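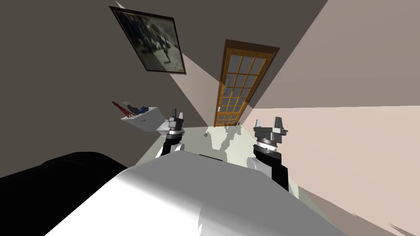

Moisture Movement in Stored Oats Under Two Ventilation Schedules

Final report, second-year project
Group members: Urmila Kushwaha, Jitendra Thakur, Anju Solanki
Supervisor: Dinesh Dwivedi

1. Background

Grain stored on farm is rarely at one moisture content throughout the bin. Even when a load is well mixed at filling, the grain near the wall follows the outdoor temperature while the grain in the centre stays close to its filling temperature for weeks. Air inside the bulk rises where it is warm and sinks where it is cool, and it carries water vapour with it. The usual result in autumn is a damp layer just under the surface, near the centre of the bin.

Small growers often run their fans on a timer. A more careful approach is to run the fan only when the outside air is dry enough and cool enough to be useful. The question set for this project was whether the second method gives a measurably flatter moisture profile in a small bin over one season, and what it costs in fan hours.

2. Site and equipment

The work was done at the Grewal property, where two identical steel bins stand side by side on a concrete pad. Each has a perforated floor and a single centrifugal fan. The owner had filled both with oats from the same paddock. Bin A was run on a timer and Bin B on a humidity controller, the Nestau unit already fitted to the fan switchboard.

Samples were drawn with a brass probe through the roof hatch. Moisture was determined by oven drying of ground samples in duplicate. Duplicates that differed by more than 0.2 percentage points were repeated. Temperatures were taken from cables hung in the centre and near the south wall of each bin.

3. Method

Bin A: the fan ran every night from 10 pm, with the run time fixed by the timer. This is the setting the owner has used in past seasons and it was left alone.

Bin B: the controller started the fan when outside relative humidity was below the set point and outside air was at least 3 degrees cooler than the grain. Both conditions had to hold for ten minutes before starting. This delay was added after the first week, when the fan was found to be short cycling at dusk.

Each bin was sampled at the surface, at mid-depth and just above the floor, at the centre and at the wall. Sampling ran from late March to July.

4. Results

4.1 Fan hours

Over the full period the Bin A fan logged 1,286 hours and the Bin B fan logged 1,099 hours. The difference was smaller than we expected. Most of the saving came in the wet part of May, when the controller held the fan off for several nights in a row.

4.2 Moisture

Both bins started at an average of 12.1 per cent. By the last sampling the average in Bin A was 12.4 per cent and in Bin B 11.8 per cent. The spread between the wettest and driest positions was 2.3 percentage points in Bin A and 1.2 in Bin B. In both bins the wettest position was the centre surface.

The floor samples in Bin A rose after the wet spell in May and did not come back down. This fits with the timer pushing humid night air into the bottom of the grain.

4.3 Temperature

Centre temperatures fell at nearly the same rate in both bins. The wall cables were less useful. The one in Bin A gave erratic readings from mid-April, and its data have been left out.

5. Discussion

The controller gave a flatter profile with fewer fan hours, but only one pair of bins was used and there was no replication. The bins are the same model, though Bin B is partly shaded by the machinery shed in the afternoon. Shading would cool the west wall and could account for part of the result. Swapping the two schedules between bins for a second season would settle this.

Probe sampling is also a weak point. Fines collect under the filling spout, and a probe pushed down the centre takes more of them than a probe at the wall. Fines dry faster in the oven than whole grain, so the centre values may be slightly off.

6. Recommendations

- Repeat the trial with the schedules swapped.
- Replace the wall cable in Bin A before filling.
- Level the grain surface after filling in both bins.
- Record fan current as well as hours, so that energy use can be worked out directly.

7. Acknowledgements

Mervyn Kettle lent the sample grinder and checked our oven method.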